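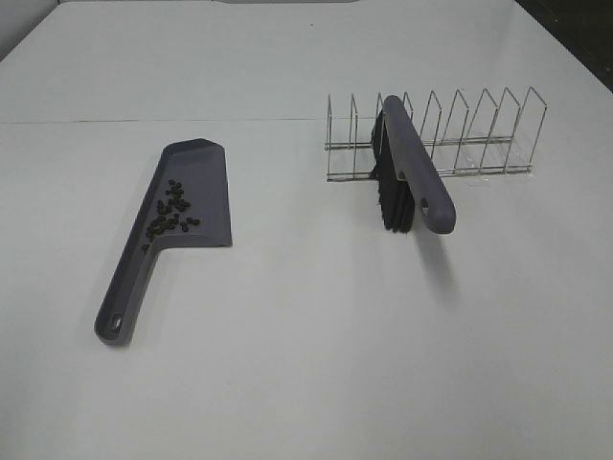
Stotosetti Tabletop Kit
Teaching kit for collecting hand-over-hand examples of everyday chores

In stock. Ships from Tresbridge.
Price on request for schools and labs
Current version: 8
Page last updated 9th January

Overview

Sweeping is one of our favourite jobs to teach. It needs two tools that have to work together, a pile that never behaves the same way twice, and a bit of tidying up at the end when the tools go back where they live. A person does it without thinking. A learning system needs to see it done many times over, from a great many starting points, and the Stotosetti kit is our way of making those examples quick to gather and pleasant to work with.

The kit is a plain white work surface, a fixed camera on its own mount, a box of props and the Surdu recording software. You bring the arm. We've kept the whole thing as simple as we could, and we are very fond of how it has come out – you can unpack it after breakfast and be recording before lunch.

The sweeping set

This is the set most people start with. It contains a matching dustpan and hand brush in dark grey, a wire plate rack that holds the brush upright between uses, and a bag of dark beans to sweep.

The rack was Kartini Pillai's idea and it changed the task completely. Before that we laid the brush flat on the table, and every example began with the same awkward scrape as the fingers tried to get under the handle. With the brush standing in a slot, its handle is off the surface and can be reached from several sides. It also gives the task a proper ending: the brush has to go back between the wires, and lining up a block of bristles with a narrow slot is a lovely hard problem. There are eight dividers on the rack, so you can start the brush in a different slot each time and ask for it to be put back somewhere else.

Beans are a good thing to sweep. They roll a little, they show up well on white, and you can pick up the strays by hand. We tried rice (too small, it gets into everything) and dried pasta (too easy). The beans also show plainly against the grey of the pan, so whoever is checking a recording can tell at a glance what has been collected.

Both the pan and the brush have a hanging hole near the end of the handle. If you'd like to add a hook to your set-up, hanging up the tools makes a fine extra task.

What you can record

Sweep a scattered pile into the pan
Sweep up strays with the pan held still
Take the brush from the rack and bring it to the pan
Return the brush to a named slot
Tip the pan out into a bowl (bowl not supplied)
Move a loaded pan across the table without spilling

Each of these is stored as its own short task, and Surdu can join them into longer runs. Chaminda Siriwardena, who wrote that part of the software, suggests recording the short ones first. A mistake late in a long run costs you the whole run, whereas a short task is over in moments and you simply go again.

The work surface

Matt white, wiped clean with a damp cloth. Matt matters a great deal. Our first surface had a slight shine and the overhead light made a bright patch that wandered about as people moved past. The present one stays even from side to side and shadows fall softly on it.

The surface comes in panels, so you will see a fine seam where they meet. It is flush, and beans pass over it happily. Set the panels down on a level bench and push them together by hand before tightening the clips underneath.

The camera

One camera, fixed, looking down over the work surface. It does not move during a session and we would ask you not to nudge it between sessions either. If it does get knocked, run the alignment check from the Surdu start screen, which compares the present view with your saved one and shows you which way to turn the mount.

You can add a second camera on the wrist of the arm. Surdu will accept it and keep the two recordings in step.

Surdu recording software

Press the pedal to begin an example, press it again to end. Press twice quickly to throw the example away. That's nearly the whole of it! Hands stay on the controls, and nobody has to reach for a keyboard with beans all over the table.

At the start of each example Surdu shows a faint outline of where to put the pan, the rack and the pile. The layouts change every time, which keeps people from drifting into the same comfortable arrangement. Fikri Tarigan put together the layouts that come with the kit, 147 of them, and you can draw your own with the layout tool.

Every example is saved with its layout, the arm positions, the camera recording and a pass or fail mark given by the operator. Please do keep the failures. A brush that catches on a wire and has to be pulled back is well worth having, especially if the operator recovers and finishes the job.

How many examples do you need?

It depends on your arm and your learning method, so treat this as our own experience and no more. For the brush and rack task on its own, we saw steady results in our workshop once we had passed 1000 examples. Our complete sweeping collection stands at 2329 and is supplied with the kit, so you can train on ours first and then add yours.

Ilham Harahap recorded a good share of those and has this advice for new operators: go slower than you think you should over the last part of the rack approach, change your grip now and then, and stop when your shoulders start to ache.

In the box

Work surface panels and clips
Fixed camera, mount and cable
Foot pedal
Dustpan and matching hand brush
Wire plate rack
Dark beans, resealable bag
Surdu licence for one workstation
Sweeping collection on a drive
Printed set-up guide

Not included: arm, gripper, workstation, bench.

Works with

Any arm that can be guided by hand or driven from a leader arm, provided it can report its joint positions. Most two-fingered grippers manage the brush handle well. If your fingers are very smooth, add the stick-on pads from the Dudel spares range, as the handles are plastic and can turn in the grip when the bristles press down.

Looking after it

Brush bristles bend over time. Swap the brush when the tips no longer spring back, and note the change in your session log so that it can be found later. Beans get dusty and chipped, and a fresh bag is a cheap fix. Wipe the rack with a dry cloth, as finger marks dull the bright wire.

Spares

Brush and pan, sold as a pair
Wire rack
Beans
Surface panel, single
Pedal

Questions about orders or spares go to Afiq Ngau at the Tresbridge workshop. For help with Surdu, use the help button on the start screen, which sends your settings along with your message. We love seeing new layouts, so if you draw a good one, send it in and we'll try it on our own bench.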